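Bench notebook, August, started 7:40 am

Coffee first, then the underpinner. It was leaving a hairline gap on the outside of every corner last night and I went home annoyed, so that's job one.

OK, found it (I think!). The fence on the left side had crept out of square, only a hair, but a hair is all you need on a wide profile. Reset it against the good square, ran four corners of scrap, and they closed up nicely. The fifth one opened again. Went back, tightened the knob properly this time, with the wrench and not with my fingers, and got three good ones in a row. I'm calling it fixed until it proves me wrong. If you're on the machine after me, please check that knob before you join anything somebody is paying for.

Main job today is the Villanueva order. Paloma Villanueva brought in her grandmother's school certificate, dated 1903, and it's a lovely thing, big curly capitals and a brown ink signature. It's also been glued down to some awful gray board for who knows how long. I told her I'm not going to try to get it off. That's a paper conservator's job and I'd rather lose the sale than skin the back off it. She was fine with that, so we're framing it on its board, with a deep enough rabbet to take the whole sandwich.

Mat is the Irnus 100 percent cotton in the warm white, which looked far better against the old paper than the bright white did. She picked it in two seconds after I'd fussed over it for ten minutes. Double mat, bottom one showing a quarter inch. I wanted a weighted bottom and she wanted it even all round, and it's her wall, so even it is.

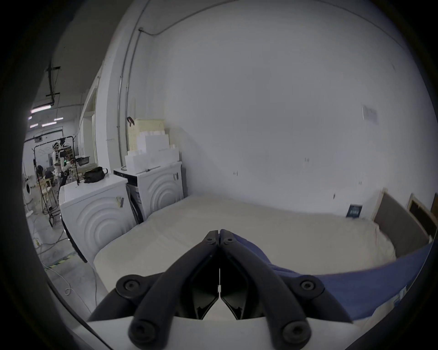
Cut the top mat twice. First time I overcut two corners, and you could see the little whiskers from across the bench. New blade, slip sheet underneath, slower pull, and the second one came out clean. I keep stretching blades past where I should and it's silly, they cost pennies next to a sheet of cotton board. Note to self: the spoiled one is big enough for a couple of 5x7s, so it's in the offcut rack with the size penciled on the back.

Moulding is the Katsaros walnut, the narrow one with the scooped face. One length had a twist in it so I set it aside to go back. I chopped from the other two and still had 15 inches left over, which won't make anything, but I'm keeping it for color matching the putty. The dark putty is too red for this wood, by the way! Mix in a bit of the plain brown and it disappears.

Glazing: went with the Flunalance UV acrylic over glass, mostly for the weight, she's hanging it on old plaster. It grabs every speck of dust in the building. I peeled the film, wiped, flipped it, found a hair, took it apart, put it back, found another hair. Third go was good. Sealed the edges with tape right away before anything else could crawl in.

After lunch I sat down with the supply list. We've got some 2400 flexible points left, which sounds like plenty until the fair orders start, so I've put a box on the next Trukero delivery along with hanging wire, felt bumpers and two rolls of dust cover paper. I also asked them about swapping the twisted walnut. Waiting to hear.

Still to do on the Villanueva frame: dust cover, D-rings, wire, bumpers, label on the back with the mat and glazing written down. She's picking up after 4 tomorrow. Leave it face up on the carpeted bench please, and don't stack anything on it.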